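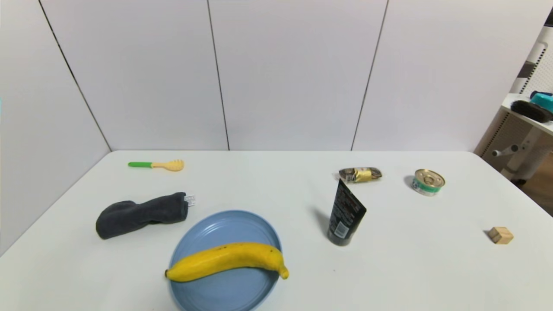

Drimameo is the grasp planner I wish I'd had when I started: you type what you want moved, it looks at the table, and it hands your arm controller a grip it's willing to stand behind. No training run, no CAD models of your groceries. I do most of my tuning on ordinary household clutter, because that's where planners get silly. A banana lying across a plate is a lovely test (the stem hangs out past the rim, so the mask wants to split in two), and a squeeze tube standing on its cap is a mean one — it's thin at the crimp, fat at the bottom, and happy to fall over if you come in from the wrong side.

## What's in the package

- **Drimameo Core.** Takes color and depth frames, returns ranked grasps with a width, an approach direction and a score. You get up to 16 candidates per object and can filter them however you like.
- **Sezer.** My motion layer. It checks each candidate against the table and the neighbors, throws out the ones that would plow through something, and plans the rest. Version 2 is the one you want!
- **The replay viewer.** Scrub through any run with the head view and the wrist view side by side. I live in this thing. Raymonde Cloutier talked me into adding the score overlay and I've never turned it off.

## Soft stuff and round stuff

Fruit got its own mode in the September release. The old closing routine went for a fixed width, fine for a wooden cube, not so great for anything with a peel. Now the fingers close until the motor current starts to climb, then hold there. You set the ceiling yourself in the config file under `soft_limit`, and please start low. The wrist camera stays in the loop all the way down, so if the fruit shifts while the fingers are closing, the planner gets a chance to notice. In the wrist view below, the banana is held by one end and standing almost straight up, with a light blue bowl right next to it, and a pose like that is why Sezer counts the held object as part of the arm when it plans the next move.
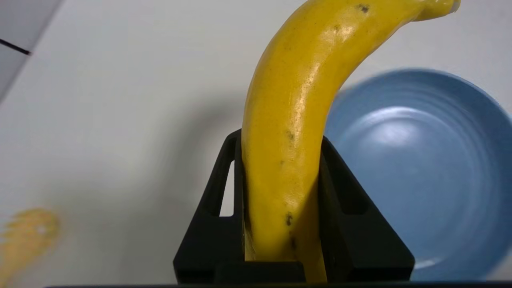 ## What you'll need

A Linux machine with a decent graphics card, one depth camera looking at the table, and a two-finger gripper. The wrist camera is optional but I'd really push you toward it. Printed fingers work fine — just measure them and put the real numbers in the gripper file (Wenche Nordin wrote a very nice guide for this, it's in the docs folder).

## Price and support

A single-arm license is $159, and updates are included. Questions go to the Mestholm forum, where either Filippos Giannakopoulos or I will answer, usually in the evening. If you're reporting a bad grasp, attach the replay file and your gripper file.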